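The Toy Bin Table, August 2025

4 min read

Hello from the back room! I promised a proper gallery of the play table months ago, and then I moved it twice, changed my mind about the shelf idea (no shelf, the wall stays bare and white and I like it that way) and spent far too long deciding which toys got to come out of the cupboard. So here we are at last. Get yourself something to drink, there is a bit of chat between the pictures.

For anyone new, the table is the long beige one I bought from a school clearance in Jellelville. It used to live in the front room under a pile of mail. I had 400 dollars put aside for the whole corner and the table took a big bite out of that, but it wipes clean in one go and it has survived paint, glue and an entire jar of jam. The doorway is on the right as you face the wall, so people wander in and out while they play, and things wander out too. I have found pretend food in the hall, in a boot and once in the bread box.

The plan for the corner was simple. Three bins in three colors, a small crop of blocks, some pretend food, and lots of empty tabletop in the middle. I used to put everything out at once and the poor table disappeared under it all, and then no one built anything because there was no place to build. I go lighter now. A few blocks and a few bins to sort them into, and it is amazing how long that lasts on a rainy afternoon!

Red, yellow and blue are tucked into the back left corner, with blue behind the other two. The little green cube has the middle of the table, and the red one is between the black jaws on the right. Dumplings at the back in their steamer basket – my favorite thing on the whole table.
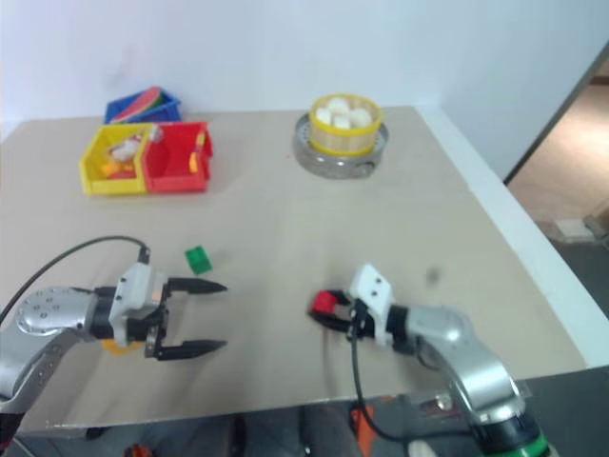 Blocks and Steamed Buns

I go back and forth on what to call the white things in the steamer. Half the family says dumplings and the other half says buns, and I have given up and answer to both. The four of them go everywhere together. They get served at every pretend meal, usually before the soup and then again after it, and I have been charged 3000 dollars for a single one at a pretend restaurant. (I paid. The service was excellent.)

The watermelon slice has ended up with the blue bin as its home, with its green rind and red middle. I had meant to keep all the food together on one side, a sort of grocery corner, but it never stays like that for longer than a morning and I have stopped fussing over it. Same with the colors. In January I was very strict and wanted yellow things in yellow and red things in red, and I even made little labels, which came off in the first week. Now a yellow block can sit in the red bin all day long and I will walk right past it.

The blocks with the raised studs are the ones that get picked up first, every time. The yellow one is bigger than the green one, and it makes a good base if you are starting a tower. I found most of ours in a mixed tub at the Drelik flea market, down at the end where they sell lamps and garden chairs, and I have been back 2 times looking for more with no luck at all. If you are ever passing through, go early and bring small bills.

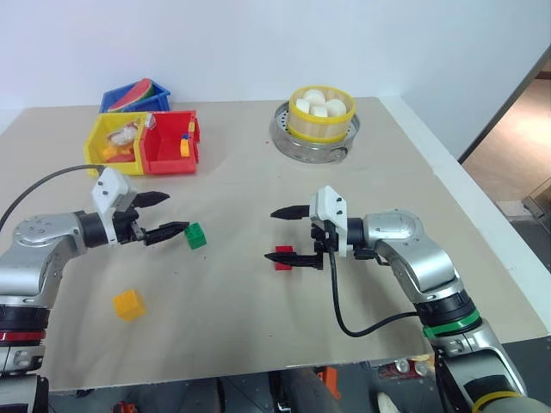

I did look at a fancy toy kitchen for this corner too, a painted one with knobs and a little oven door, from a shop in Nukholm. It was lovely and it was also huge, and I would have lost half the floor. The steamer basket does the same job for us and goes in the cupboard at the end of the day. You can make a whole restaurant out of one basket if somebody is willing to be the waiter.

Cleaning up is quick, by the way. Blocks go in whichever bin is closest, food goes on top, and the basket gets carried off last with great ceremony. I wipe the table with warm water and a drop of dish soap and leave it bare overnight. I tried one of those spray cleaners and it left streaks that took me ages to get off, so back to soap it is.

Several of you asked about the bins after my last post. I don't have a brand for you, sorry! They are plain plastic and came in a stack from the hardware store in Tagle, and I would guess any you can get one hand into easily will do just as well. Mine get knocked off the table a lot and they still look fine.

Next up is the craft drawer, once I have found the lid for the bead box and thrown out all the dried-up markers.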